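4.2 Finding the shelf edge under glare
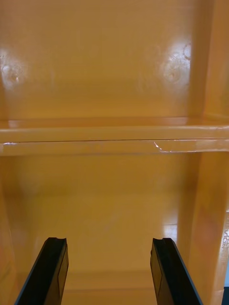 Figure 3. Wrist camera view with the fingers open at the mouth of a compartment.

Our planner, Ultach, asks one simple question before it lets the arm move forward: where does the shelf begin? For most storage units the depth map answers this well enough, and in our early work with Xaba we were happy to leave it at that. Glossy, see-through plastic was a good deal less kind to us. In Figure 3 the back panel carries two bright patches of reflected light, and an early version of our edge finder was quite willing to treat patches like these as objects sitting on the shelf. The long highlight on the rail, on the other hand, is a great help, and we came to lean on it heavily. Lurkus, our perception module, now fits a straight line to that highlight first and only then looks for the compartment floor below it, masking out the two fingertips as it goes.

We collected 372 approach views in August and labeled the rail by hand in each of them, a slow job but one we would gladly do again. Training used some 3,000 cropped patches taken from these views. When the fitted line moves by more than 2 pixels between one view and the next, Ultach holds the arm still and asks Lurkus for a fresh estimate. We kept this rule deliberately plain, so that anyone reading the Jandix logs later can see why the arm chose to wait.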